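3rd September

Second go at the oat and barley sourdough, and I am a good deal happier than I was with the first, which I still maintain was let down by the flour and only partly by me. Gun-woo brought a fresh bag of the Setetholm barley flour and we kept everything else as it was: 100 g of starter, the same tin, the same corner of the kitchen. The starter is Zivine, the older of our two. Vomano has been sulking since we changed its feed and I don't want to ask anything of it just yet.

Mixed first thing, then a long rest while I answered letters and drank far too much tea. Dough felt slack at the start but came together nicely after the third fold. Zuzana thinks I still fold too hard (she is probably right, she usually is) and suggested stopping at three and leaving it be. So I did!

Wrote up the timings at the white-topped table, where there is room to spread the sheets out.

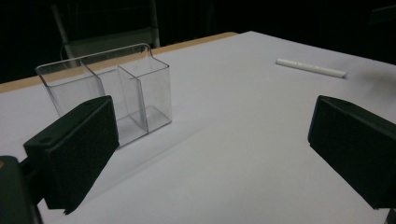

White-topped table, wooden edge on the left.

First rise took just over 12 hours in the cool, against 17 for the last batch, so either the barley is livelier or the larder is warmer than it was. I forgot to write down the larder temperature, which is a nuisance, and I've promised myself a note on the door. Gun-woo wants to blame the flour and I want to blame the weather, and we have agreed to be cheerful about it until there's a third loaf to argue over.

Shaped it quite tightly this time. A little tearing on one side where I rushed, nothing dreadful.

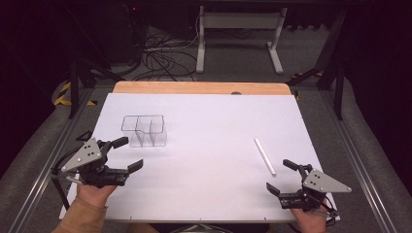

The crust came out darker than I'd choose, though Cha's old notes do say to expect that with barley and to drop the oven by 18 degrees for the second half. I read that line after the loaf was out, naturally. The crumb is close and slightly damp, very good with salty butter, less good for sandwiches as it crumbles at the corners.

To do: same recipe again with the cooler oven. Ask Zuzana for her rye figures from November, the ones with the longer soak. Feed Vomano twice a day and see if it perks up. Buy more greaseproof paper.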